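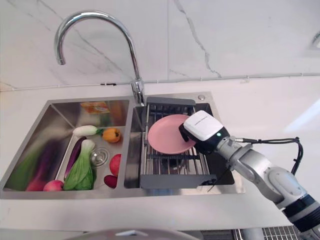 Isabelle Melnyk has written to ask whether a reversed card must always be read as the opposite of the upright one, and whether a reader who declines to use reversals at all is leaving out half of the deck. She adds that her own teacher regarded the practice as compulsory, and that she has never been comfortable with it.

Jul 28, 2020

I am grateful for the question, which has reached me in one form or another since I began these notes. My position has changed over the years and I should like to set it down properly.

The reversed card is a convention. Many older manuals of fortune-telling with ordinary playing cards make little or no use of it, and for a practical reason: most of the diamonds in a standard pack look the same whichever way up they fall. A reader who wishes to distinguish them has to put a pencil mark on one end of each card. I own a pack marked in this manner, bought in a house clearance at Niltska, and the marks are so faint that I suspect the previous owner gave up on them.

With tarot the matter is different, as the pictures have an evident top and bottom. It does not follow that the meaning must be turned over along with the picture. In my own practice I recognise a reversed card as one whose subject is delayed, turned inward or not yet admitted. The Three of Cups reversed need not announce a quarrel among friends. It may point to a celebration that has been put off, or to a person who would prefer not to attend.

In May I reviewed the notebooks in which I have recorded my readings, with the aim of seeing how often the reversals had altered the advice I gave. I took 200 readings in which at least one reversed card had appeared. In 86 of them, my written summary would have been the same had every card been upright. I draw no grand conclusion from this. It did, however, persuade me that I had been giving the reversals more ceremony than they deserved, particularly in the longer spreads, where the neighbouring cards do most of the work.

Sigita Lūse has put the contrary case to me with some force. In her view the reader who ignores reversals tends to soften every difficult card, and the querent goes away with a pleasant impression and nothing to act upon. I accept that there is a risk. I would answer that the upright deck contains quite enough difficulty for most purposes. The Five of Pentacles, the Nine of Swords and the Tower require no help from gravity.

For those who wish to decide the question for themselves, I suggest the following procedure. Lay a spread of five cards with the reversals as they fall, and write down your interpretation in full. Then turn every card upright, wait until the next day, and write a second interpretation without consulting the first. Compare the two only after you have done this with ten spreads or more. If the first set consistently says something that the second does not, you should keep your reversals. If the two sets are much alike, you may set the practice aside with a clear conscience – or retain it for short spreads only, as I now do.

One further point concerns shuffling. A deck which is always shuffled overhand, and always gathered up with the cards facing the same way, will produce very few reversals, and those few will then appear to carry great weight. If you intend to read them, the deck must be mixed so that they can occur freely. I cut the pack into two, rotate one half and shuffle thoroughly before the first reading of the day. It is also proper to tell the querent beforehand which method is in use, as some will have been taught otherwise and will be alarmed by the sight of an inverted card.

I have been asked separately about the Kowalchuk deck, whose card backs are not symmetrical. An attentive reader can see which cards are reversed before they are turned over, so I would not recommend it for this kind of work. The Kelance has a plain back and serves very well, although the card stock is rather stiff when new.

Correspondence on the court cards will be answered in the next entry.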